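Gurkico's two-arm bench kit, second look

Oct 9, 2021

Gurkico has been telling anyone who will listen that its two-arm bench kit can take over the fiddly end of small assembly and packing jobs. Readers may remember we were lukewarm in the January issue, when all we had was a spec sheet and a very cheerful sales call. We have now had time with the kit at Drandcombe, the dealer that carries it, and we are a little warmer. A little.

The offer is simple enough. You pay 1780 dollars a month for the arms, the rail, the grippers and the software. Setup is extra. Training is extra too, and so is any task that is not on Gurkico's standard list, which the price sheet mentions in small type on page 2. The minimum term is 13 months, an odd number that the dealer could not explain.

We asked for thin, light parts, the kind that make people swear. A circuit board was first. Both arms sit on one aluminum rail and reach in toward each other, so a part can be gripped at both sides and held clear of the surface. For boards that makes sense to us. What we would like to see is a week of it, with boards from a real bin, and a count of how many come out scratched.
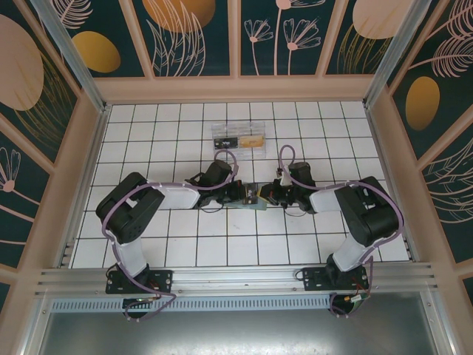
Kershaw wrote in after our January piece to say that the hold was never the hard part: any decent pair of grippers will hold a board, and what a small shop pays for is the hour lost each time the part changes and somebody has to teach the thing all over again. The same letter asked why the price sheet gives no figure for changeover time. We put that to Drandcombe and were told it "depends on the part." We suppose it does. We would still like a number, even a bad one.

On wear, Gurkico claims the finger pads are good for 1000 hours. The claim comes with no note on what was being gripped, or how hard, and replacement pads are sold only through the dealer. Ask for the pad price in writing before you sign anything.

The second job was a plastic card and a card holder with clear sleeves. Cards are slick and sleeves cling, and anyone who has filled a binder by hand knows how quickly it gets old. The fingers have ribbed black rubber pads on their inner edges, and they pinch the card low down, one pad to each face. It is a sensible way to go at it. Whether it is a sensible way to spend 1780 dollars a month depends on how many cards you have.
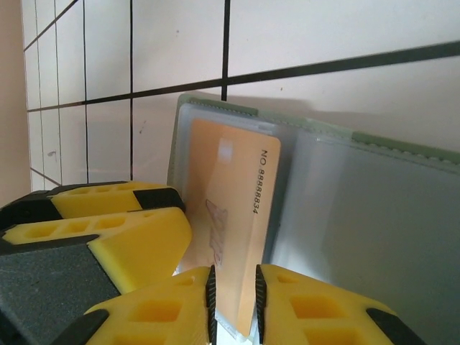
Card in its sleeve, held at the lower end between the ribbed pads.

Trirutitz sells a single-arm kit for less and will let you cancel with a month's notice. It has no second arm to steady a board, and its software is clumsy, but for plain pick-and-place we would try it first. If your parts really do need two hands, get Gurkico to run your own part, in your own building, before any money moves. Drandcombe says it will arrange home trials for "qualified customers" and has not said who qualifies.

Kenza El Idrissi is collecting changeover times from shops that already lease either kit. Send yours to the newsletter desk, with the part and the number of people it took.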